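Stoka household recipe scaling table - README

Before you download this, please read the part about what it can't do. I wrote the table and I still don't fully trust it.

What it is

A plain CSV that lists baking recipes at their printed size and again at half, double and quadruple size. There are 60 recipes. Each one has a row per ingredient, with the amount by weight, the amount by volume as printed, and a column called trust, which I'll get to.

Most recipe scalers on the web multiply everything by the same number and call it a day. That works for flour. It works badly for yeast, salt, baking soda and anything that depends on the size of the pan, and I have yet to see a scaler that admits it. The Tovenora converter, which this table started from, gave me a quadruple batch of soda bread that tasted like a swimming pool.

Where the recipes come from

Forty-nine of them are from the Palumbo binder, a church-kitchen collection photocopied so many times that some fractions are guesswork. The other 11 are from the backs of Sturkwood flour bags. Bag recipes are written to sell flour, so read them with that in mind. I retyped everything by hand and checked it once. Once is not enough, and I know it.

Columns

recipe_id - a number, no meaning beyond that
ingredient - lower case, singular
grams - weighed by me if trust is 2, looked up if trust is 1, worked out from the volume if trust is 0
volume_printed - exactly what the page said, including "a good handful"
scale - 0.5, 1, 2 or 4
pan - the pan I would use, blank if I haven't tried it
trust - 0, 1 or 2
notes - free text, sometimes cranky

About the grams column

People ask for grams because grams look exact. A cup of flour in the binder could be scooped, spooned or sifted, and the binder never says which. I spooned. If your grandmother scooped, her loaf had more flour in it than mine, and no amount of decimal places will fix that. I rounded to whole grams for this reason and I won't take requests to add a decimal.

Eggs are listed by count and by weight. At half size you will run into half an egg. The table says half an egg. Beat it and weigh it, or bake the full batch and freeze some.

Baking times

Left out on purpose. Earlier copies had a minutes column with a formula behind it. A doubled loaf in one big pan and a doubled recipe in 2 small pans are different problems, and the formula treated them as the same. I took it out in May and a few people complained. My oven also runs 40 degrees hot on the top shelf, so my times would be useless to you anyway. 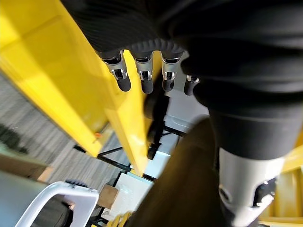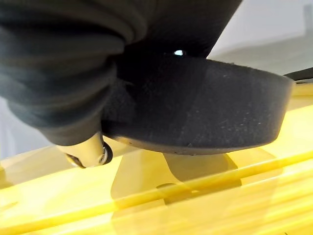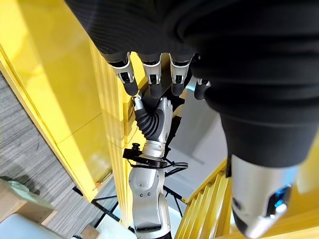
Known problems

- Salt at quadruple size is straight multiplication. I think it's too much in the enriched doughs but haven't tested enough of them to say.
- Butter is sometimes given as "1 stick" and sometimes as "1 block". I read block as half a pound. This may be wrong for the older pages.
- Two recipes for cornbread are nearly the same. I kept both. The one with sugar is not my idea.
- Brown sugar is packed everywhere, even where the page doesn't say so.

Sending fixes

Corrections are welcome if you baked the thing. Tell me the recipe_id, the scale, the pan, and what went wrong. "The ratio looks off" is not a correction. I will not merge changes that come from another calculator, including the Tovenora one.

License

Use it however you like. Lists of ingredients are hard to own, whatever the flour bag says. Don't print the table on anything for sale without removing the rows marked trust 0, and if you do leave them in, leave my notes in too.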